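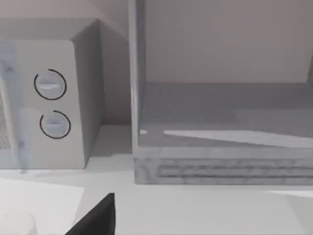

The **Olia** is a compact five-door hatchback sold by Malteck, mainly through franchised dealers and a smaller number of company-owned lots. It is built at the Pirkotden plant and shares its floor, front suspension and most of its wiring with the older Malteck delivery van. The car is best known for its advertising, which makes several claims about range, cabin space and cost of ownership that owners and trade writers have questioned.

## Background

Malteck had sold vans and light trucks for years before it entered the passenger car market. Company literature describes the Olia as a "clean-sheet design." The description is hard to square with the parts catalog, where a large share of the chassis and brake components carry the same part numbers as those of the van. Sharing parts this way is common and saves money. The company has never explained why it prefers the other wording.

The name is said in early brochures to come from a word for "breeze." The brochures do not say in which language, and later editions drop the claim.

## Design and equipment

The Olia has a transverse gasoline engine, front-wheel drive and a six-speed manual gearbox. An automatic supplied by Higuchi is optional. Dealers tend to order the automatic for stock, so buyers who want the manual often have to wait for a factory order or take a car from another lot.

Three trim levels are offered. The base car has cloth seats, manual air conditioning and steel wheels with plastic covers. The middle trim adds a larger screen, heated front seats and alloy wheels. The top trim is listed with a "premium comfort suite," a term that has covered different equipment in different model years and at one point meant little more than a center armrest and a second charging port.

Cargo room is given as 238 liters with the rear seats up. The number includes the well under the load floor, which in most cars is taken up by the spare wheel. Cars delivered with a sealant kit in place of the spare do have the full space. The brochure gives one number for both.

## Fuel economy claims

Malteck's launch campaign promised highway driving "all week on one tank." The small print based this on a daily commute of 31 miles at a steady speed, with the air conditioning off. Few commutes go this way. Owners who post their fill-ups online report results that vary widely, and the better ones tend to come from the manual car in mild weather. Such reports are weak evidence in either direction, as the people who keep fuel logs are not typical drivers.

A revised campaign dropped the slogan and used the phrase "up to" in front of every mileage figure. The engine and gearing were unchanged.

## Sales and dealer practices

Most Olias are sold with at least one dealer-installed add-on. The most frequent are paint sealant, nitrogen tire fill, wheel locks and a window-etching package. Each is described on the order form as a protection product. Paint sealant in particular is sold as lasting for the life of the car, yet the warranty that comes with it requires yearly inspections at the selling dealer and ends if one is missed.

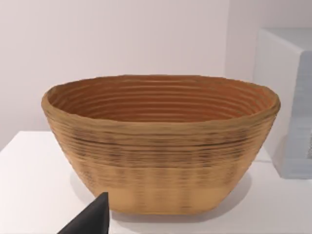 Documentation fees are set by each dealer within whatever limit the state allows. Some Olia dealers add $200 for "vehicle preparation," a job that covers removing the shipping film, checking fluids and washing the car. Malteck already pays its dealers an allowance for this work. The fee is negotiable in practice, though the printed forms give no hint of it.

Advertised lease prices deserve the same care. The low monthly payment shown in print ads usually applies to the base manual car, which is the version dealers seldom keep on hand.

## Reliability

Reliable figures are scarce. The claim that 70 percent of buyers "would choose Olia again" appears in several ads and on the company site. It comes from a survey Malteck ran itself, sent to owners in their first months with the car, and the number of replies was not published. It says little about how the cars hold up.

Independent shops mention worn rear bushings and a clutch switch that fails early. Both faults are also known on the van, and the parts are cheap. The Higuchi automatic has a mixed name. Part of the trouble seems to lie with the fluid, described as "lifetime" in the owner's manual and given a change interval in the workshop manual.

## Resale value

Used Olias sell for less than their main rivals of the same age. Malteck has blamed low brand awareness. Heavy sales to rental fleets in the early model years are a likelier cause, and prices for later cars have held up somewhat better. Cars with the manual gearbox are harder to find used and do not bring a clear premium.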